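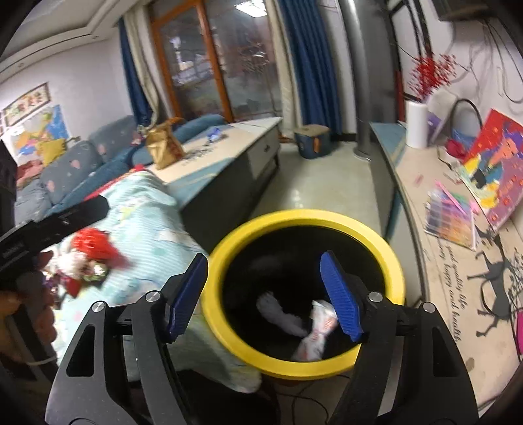 Small bin, no liner: what size bag and how do you keep it up?

Kesau Home Forum > Cleaning and Storage > Waste

dryfit_40
Feb 9, 2023

Bedroom bin, round, dark inside, yellow rim. It has been running without a liner and I want to stop that. Wrappers go in, fabric scraps go in, and anything sticky ends up bonded to the base.

Circumference measured outside the rim with a tailor's tape is 900 mm. Supermarket bags slide down inside as soon as anything heavier than a tissue lands in them. Questions:

1. What flat width should I be buying?
2. Does the rim come off on this type, or is it molded in? I don't want to pry at it and find out.
3. Is there a retention method other than knotting the bag?

The room also gets a full clear-out this weekend (clothes on the sofa, toys on the bed, paper bag on top of the cabinet), so the bin will see more than its usual load.

semeniuk_r

Flat width is half the circumference of the open bag. Your rim is 900, so the minimum is 450 mm flat and the bag will be tight at that. Go up one size to 500 and take in the slack with a band. Length is bin height plus base radius plus at least 100 mm for the fold-over. You didn't give the height.

On the rim: press up from the outside with both thumbs. If it is a separate ring it will shift slightly. If nothing moves, stop.

dryfit_40

Height is 280. So 280 plus 143 plus 100, call it 525 long.

Nuria Cifuentes

The arithmetic is right but I would not buy a 500 for a 900 rim. The extra 100 mm of circumference bunches up on one side and makes a channel, and small items go down the outside of the bag through it. Buy the 450 and stretch it. Low-density film takes that much without splitting. High-density (the crinkly kind) doesn't, so check which one you have.

semeniuk_r

Stretching a 450 over a 900 rim is zero clearance before you add the thickness of the fold. It goes on once. When you pull it off full, it tears at the seam. I have emptied enough of these to stand by the 500.

Nuria Cifuentes

You are lifting by the fold. Roll it inward first, then lift. I use 450 on a bin of almost the same circumference and have not torn one since August.

gekard

Both of you are solving this with film. Cut a loop of 5 mm flat elastic to 70 percent of the rim circumference, stitch the ends with an overlap, and put it over the bag just under the rim. For 900 that is 630 finished. Any bag between 450 and 550 then works and the width argument goes away.

dryfit_40

Pressed up on the rim as described. No movement at all, so I am treating it as fixed.

Doser

The elastic works, with one caveat. If the wall tapers toward the base, and most round bins do, the loop creeps down over a few days. Set it hard up against the underside of the rim, or put two dots of silicone on the outside wall to catch it.

A separate point for the original poster - take the fabric out before you bag the rest. Odd socks and scraps get into bedroom bins by accident during a clear-out, and they are much easier to recover before there is anything wet on top of them.

Syahrul Yeoh

Agree with Doser on sorting first. My order for a room in that state:

Clothes off the sofa and straight to the wash or the wardrobe, no intermediate pile.
Toys and trinkets off the bed into one box. Sort the box later.
Sheet off the bed last, and shake it out before it goes in the machine. Small things hide in the folds.
Paper bag opened out flat and put with the recycling, if it is clean.
Bin emptied at the end, wiped, dried, then lined.

Lining it at the start costs you a bag, as it will be full before you reach the sheet.

semeniuk_r

I would line it at the start for that exact reason. A bag costs almost nothing and an unlined bin has to be washed.

Syahrul Yeoh

It has to be washed anyway. It has never had a liner in it.

dryfit_40

Ordered 450 low-density and a meter of the 5 mm elastic. Will wash the bin first and try the 450 with no loop, then with. If it splits I will report the location of the split.

gekard

Measure the loop after stitching. The overlap takes 15 mm off and people forget to add it back.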